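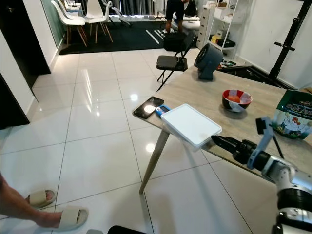 Fig. 1. Gripper on the white tray, near end of the table.

Section 6: Running the table demo for visitors

I wrote this section after our open day at Bastport, where I ran the table demo most of the afternoon and scribbled on the back of the old instructions the whole time. If you've set up the Sillareck arm before, a lot of this will be familiar, but please read the parts on visitors anyway. Running it with people wandering around is a different job from running it on a quiet morning (and a lot more fun!).

You need the arm with its gripper fitted, the wrist camera and the head camera, the Imamier control program on the laptop, and a table with ordinary stuff on it. I like real household things for this. People lean in when they recognize what's on the table, and they ask much better questions than they do about foam blocks.

Before the doors open

1. Park the base next to the table so that the arm can get to the near end without stretching all the way out. If the elbow is close to straight, you're too far back. Move the base, then check again.

2. Lock the base. Give it a good push with your hip. It shouldn't roll.

3. Turn on the arm, then the laptop, then start Imamier. The order matters with our version of the program, and if you do it backward you'll get error 1551 and a beep that goes on until you shut everything down.

4. Load preset 1118. That's the slow demo setting, and I leave it on all day, even when some teenager is begging me to make it go faster.

5. Open and close the gripper a few times with nothing in it. Watch the fingers from the side and look for any wobble where they join the mount.

6. Check both camera views on the laptop. If one is dark, wiggle the cable at the laptop end first. It has been that cable every time so far.

Note: The warm-up takes almost 13 minutes from a cold start. I used to skip it. The arm would then stop a little short on its first reach, and I'd spend the first group's visit fiddling with settings while they stood there being polite.

Caution: Find the red stop button before anyone else comes in, and put your hand on it so you know where it is without looking. Whoever is running the demo keeps it within reach until the arm is powered down.

The tray demo

Flat things with a raised edge are my favorite starting point. The rim gives the fingers something to hold, and visitors can see right away whether the grip looks good or not. Go slowly, and talk while you go.

1. Bring the arm in low from the side. Coming straight down on a tray tends to pin it to the table.

2. Stop when the fingers are a little way off the edge. I say out loud what I'm about to do next - it makes me slow down, and it gives the people at the back a chance to shuffle forward.

3. Line up the open fingers with the edge, one above and one below if there's room, or at a corner if there isn't. Use the head view for this part.

4. Close the gripper at the lowest force. Add force one notch at a time.

5. Before you try anything bigger, nudge the arm a tiny bit sideways. If the tray comes along, you've got it. If the fingers slide, open up, back off and try again.

6. To let go, open the fingers all the way and pull straight back. Don't lift until you're clear of the rim.

I always warn people that I'm going to miss sometimes. A miss is a great moment to stop and let them look at the camera views, and at Bastport it got the longest conversation of the day going, about why a shiny surface is such a pain for a camera.

Using the wrist view

Put the wrist view up on the second screen if you have one. It's a strange view at first. The fingers come in from the top, and everything swings and tilts as the wrist turns, so a floor can end up where you'd expect a wall. Give people a minute with it. Kids get it almost at once; the grown-ups tend to tilt their heads.

Quick moves smear badly on this camera. If you want visitors to be able to tell what they're looking at, pause at the end of each move and let the view settle before you say anything about it.

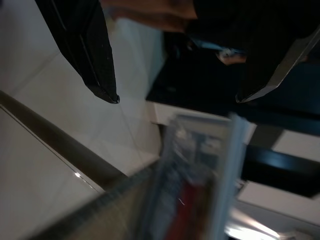 Can a visitor drive the arm?

Let them, as long as the arm is on preset 1118 and the operator is standing beside them with the stop button. One visitor at a time, and only the arm moves; the base stays locked.

When you hand over the controls, set things up like this:

1. Return the arm to its rest position first. Never hand over in the middle of a reach.

2. Show them the two sticks and let them move the wrist in open air. Most people push far too hard to begin with, and that's fine up there.

3. Ask them to open and close the gripper once.

4. Point to one thing on the table and let them go for it. Keep your advice short ("left a bit," "down a bit"). I talk too much here, and I've seen it throw people off completely.

5. When their turn is over, take the controls back before you start chatting about how it went.

Caution: Hands stay off the table while the fingers are moving. That goes for you too! If something needs straightening, stop the arm, wait until it's still, and then reach in.

Note: Bags, coats and chairs creep closer to the table as the day goes on. Have a look behind you between groups and check that the cable run is still free.

Changing the setup between groups

You don't have to reset everything each time. I leave most of the table alone and shift one or two things, so that the next group sees a reach I haven't practiced to death. If you move something tall, run the path once at the slowest speed before the group arrives, and watch the wrist mount as well as the fingers. The mount sticks up farther than you think it does, and it's the part I've bumped most.

If the grip point is near a corner, come in at an angle that follows the corner. It takes a few tries to get a feel for it. 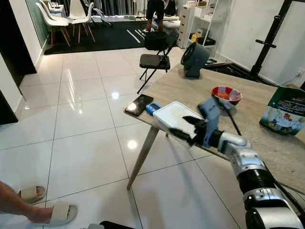
Pao-chu Chiu read a draft of this section and wrote back that a corner grip is fine for sliding but that she would never lift from one, "not with people standing there," and that the manual should tell operators to move to the middle of an edge first. I've tried it her way and she's right about the twist you get from a corner, so please treat that as the rule for lifts. For a short slide, a corner will do.

Closing down

1. Open the gripper and back the arm away from the table.

2. Send it to the rest position and wait until Imamier shows the green bar.

3. Save the session log. Shih wants the logs from every open day, including the messy ones, so don't tidy them up.

4. Shut down Imamier, then the laptop, then the arm.

5. Wipe the finger pads with a dry cloth and look for nicks. Spare pads are in the lid of the carrying case, under the foam.

6. Write down anything that stuck, slipped or beeped on the sheet in the case, with the time of day next to it.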